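Features > Craft and Trade > Materials

The Long Soak

Willow weaving depends on water, and most of its faults can be traced back to the trough

A willow rod cut in winter holds a good deal of water. Left standing in a dry shed it loses most of it over several months and becomes stiff enough to snap across the knee. To be woven it has to take the water back, and the way in which it does so governs nearly everything that follows: how tightly the sides pack, whether the border cracks, and how much the finished article shrinks in its first year indoors.

Marcelino Echevarría has run the workshop at Drusunton for 17 years and keeps a soaking book. Each line gives the variety, the length of rod, the treatment, the time in the trough and the temperature of the water at the start. The last entry when I visited was number 3546. He began the book after losing a complete order of log baskets to mildew, and he still regards that order as the most useful he has taken.

Three treatments account for most of the willow sold. Brown willow is dried with its bark on. Buff willow is boiled for several hours and then stripped, so that tannin from the bark stains the wood beneath. White willow is stripped in spring, when the sap has risen and the bark comes away without boiling. The three behave differently in water. Buff and white rods of moderate length are usable after an hour or two. Brown rods of the same length need days, as the bark slows the water on its way in, and Echevarría works on one day for each foot of rod, with an extra day in cold weather.

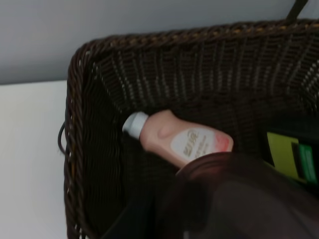
After the trough comes mellowing, which beginners tend to skip. The rods are drained, wrapped in damp sacking and left overnight. Water held near the surface moves towards the pith, and the rod becomes evenly pliable along its length. A rod used straight from the trough has a wet skin and a drier core. It will bend well enough in the siding, where the curves are gentle, but it kinks at the border, where each rod is turned down through a right angle and threaded behind its neighbours.

Too much water is the commoner fault among experienced makers. A swollen rod is thicker than a dry one. Woven in that state it looks tight on the bench, then shrinks away from the stakes as it dries, and the weave can be pushed up and down with a thumb. The remedy is to soak for the shortest time that still gives a clean bend, and to rap each round down hard with the iron before starting the next. Echevarría raps every third round. His former apprentice Meriem Shehata, now working on her own account at Meireles, raps every round and accepts the slower pace.

Rectangular work makes the problem worse. A round basket shrinks evenly and pulls itself together. A square or oblong one has four corner stakes which do not shrink along their length, with long flat walls between them that do shrink in thickness. If the weavers were too wet, the walls go slack and bow inwards. Makers counter this by using heavier corner posts, by setting the side stakes closer together, and by weaving with a slight outward flare which the drying then partly takes back. Shehata builds hers with a flare of 7 degrees. She arrived at the figure by measuring old shop baskets and has found no reason to alter it.

The trade's customers rarely ask about any of this. They ask about colour and price, and whether the basket will fit a particular shelf.

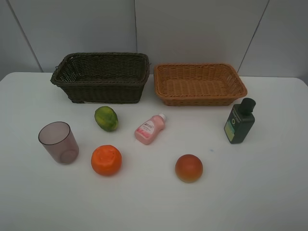
Drying and the first winter

A finished basket should be dried slowly, in moving air, out of the sun. The usual mistake is to put it near a stove. The outer surface dries first and tightens over a damp interior, and fine cracks open on the outside of each bend. Brown willow hides these for a time under the bark. White willow shows them at once.

At Drusunton the baskets hang from a rail for 13 days before they are weighed. They are weighed again two days later, and if the figure has dropped they go back on the rail. The scale is a Hulska, bought second-hand from a grain merchant, and it reads to the nearest five grams, which is fine enough for the purpose. Shehata does not weigh. She holds the base against her cheek, damp wood feeling colder than dry, and the two of them have argued about it by letter for some years. 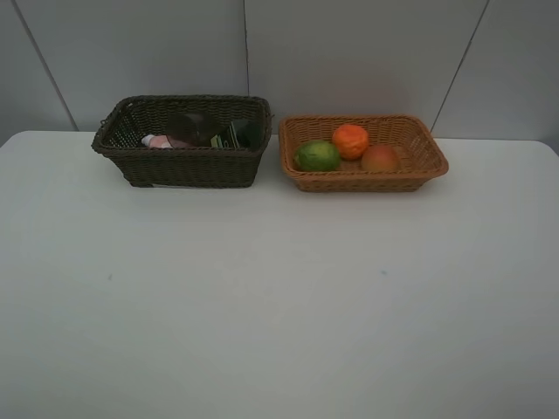 Central heating has changed the target. A basket dried to suit an unheated kitchen will go on losing water in a modern flat, and the border may loosen by the end of January. Both makers now dry further than they were taught to. The cost is a more brittle article, and both advise owners to take a basket outside once or twice a year, wet it thoroughly with a hose and let it dry in the shade. The fibres recover some of their give, and the creaking stops.

Varieties matter as well, though less than growers claim. Echevarría has trialled a slow-grown rod sold under the name Sallora, which has a small pith and takes up less water than his usual stock. It weaves tightly and shrinks little. It is also hard on the hands, and he keeps it for handles and bases. The rest of the bed is planted with the same two varieties he inherited, cut each February and stood in bundles against the north wall of the shed until there is room for them in the trough.

Shares 46 | Comments 9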